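The Clear Dish Test: An Afternoon Comparing Grippers with Mireille Moulin

April 2022 | By the Workshop Notes desk

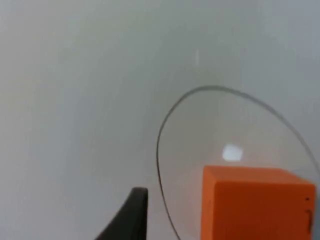

A clear round dish and an orange block, from the small camera at the gripper. The dark shape at the bottom is one of the fingers.

Mireille Moulin has a favorite piece of lab equipment, and it came from a kitchen drawer. "I love the clear dish," she says, turning it over in her hands. "You put it on a pale table and half of it goes away. If your setup can deal with that, I start to get excited."

Moulin runs the small test bench at Guillot, where she has spent the past few months comparing two grippers on the same arm. One is the Skoso, with slim, stiff fingers. The other is the Goltimex, which has softer pads and opens wider. Both have been through 400 picks, and she watched nearly all of them.

"People ask if I got bored. No! Every miss is a bit different. The fingers come down, one tip lands on the rim, and the dish spins like a coin. You want to know why, so you go back through the camera pictures and there's always a clue in there somewhere."

The camera was the part she fought with most. Her first one looked down from a stand beside the bench, and the arm kept getting in its way. Moving to a small camera at the gripper changed her whole day, she says, although it brought its own troubles. Up close, a clear rim is a thin dark line and very little else. The ceiling light also leaves a bright white patch on the dish, and her early software liked that patch far too much.

"It thought the glare was a thing you could pick up," she says, laughing. "So the arm would go for it, very sure of itself, and close on air. I turned the exposure down and that helped. Then the orange block looked muddy. So I turned it halfway back up, and we live there now."

The block gives her software an easy target next to a hard one. She likes to run them together, because a gripper that does well with the block on its own can still bump the dish on the way in.

So which one wins? Moulin won't be rushed. The Skoso got its fingers into tight gaps more often, and she could see past them to the work, a big help when the camera sits so close. The Goltimex was kinder to thin edges and forgave her when the arm came in 2 mm off. She had expected to prefer it.

"On paper it was the Goltimex, easily. Then I put the Skoso on and I could see what I was doing. I hadn't thought about that at all. A finger is also a thing that blocks your view."

She has less to say about the controller, a Sadov unit she has used since October, except that she was pleased to stop thinking about it. Swapping grippers used to mean 25 minutes of settings. With saved profiles it takes four, and most of that is finding the right screwdriver.

Her advice to anyone starting a comparison like this is to fix the light first and leave it alone. She also writes down the finger height before every run, in pencil, on paper taped to the bench.

Next on her list are stacked dishes, one clear one sitting inside another. She has tried it a few times already. "It's terrible," she says, beaming. "Both of them are terrible at it. I can't wait to get going."

We use cookies to remember your settings and count visits. Accept | Manage choices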